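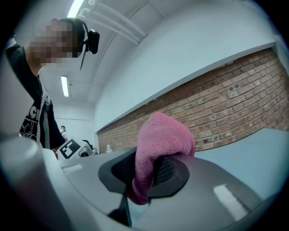
I moved the last of my coins off the Hesia exchange in July, and a few people have asked how it went, so I'm writing it down before I forget the details.

I'd had an account there for a long time and mostly ignored it. I bought small amounts, left them where they were and checked the price more often than I should have. Then the withdrawal terms changed. The new minimum was higher than two of my balances, which meant those would be stuck unless I topped them up or swapped them into something else first.

I swapped them. The rate was poor and I knew it was poor when I clicked the button. After that I had 376 dollars' worth in one coin and a bit of dust that wouldn't convert at all. The dust is still there.

For the wallet I went with Fetero, mainly on the word of Edit Rácz, who has used it through two phone changes and got everything back both times. Setup was easy enough. It gives you the recovery words once, makes you type some of them back, and then you're in. I wrote mine on paper with a pencil, twice, and put the copies in different buildings. I don't keep a photo of them and I don't keep them in a notes app.

The first transfer was a small test. I checked the start and end of the address, sent it, and waited. It sat as pending long enough that I made lunch. The fee on the test was the same as the fee on the real transfer, so in a sense I paid double, but I'd do it that way again.

The part I hadn't planned for was the tax side. Swapping one coin for another counts as a sale where I live, even if no dollars ever reach your bank. Mehrangiz Ghaffari does my return and she wanted the full history. Hesia's export came to 1842 lines, most of them tiny reward payments I had forgotten I'd signed up for - a few cents each, every one with its own date and price. She was patient about it. I turned rewards off the same evening.

I haven't closed the exchange account yet. The form asks for a zero balance and the dust won't let me get there. Support says to wait for the next cleanup, with no date given. I'll add a note under this post when I hear back from them.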